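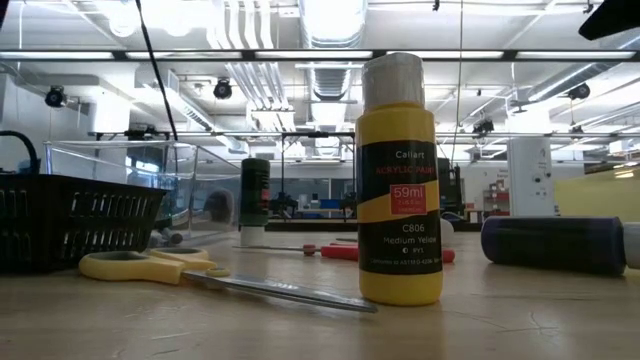

About the Pirik Workshop

We build robots in a shared room and distrust most of what gets said about them, our own claims included. Lemlem Abdella started Pirik after reading one too many kit brochures. 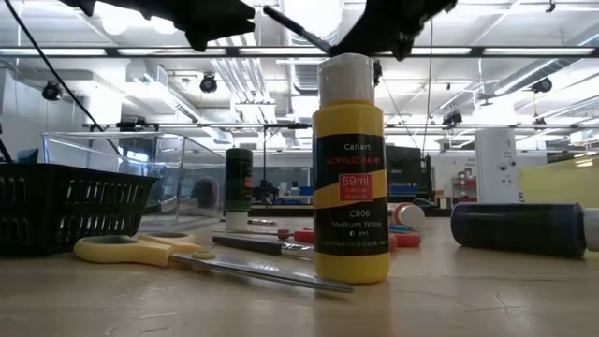 Members pay $152 a year and bring their own tools. If you tell us your arm can pick up a paint bottle, expect to be asked how often, and who was helping it.
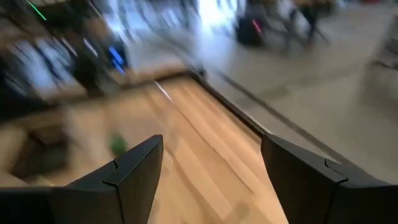
Purgate, Issue 405

Our newsletter prints failures first. The Manninen gripper review ran to four pages and we still wouldn't buy one. 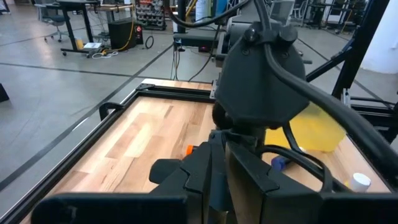 Lillia, our long-running arm build, has a log of 3,946 attempts. We don't call it finished. New members start in April, space permitting.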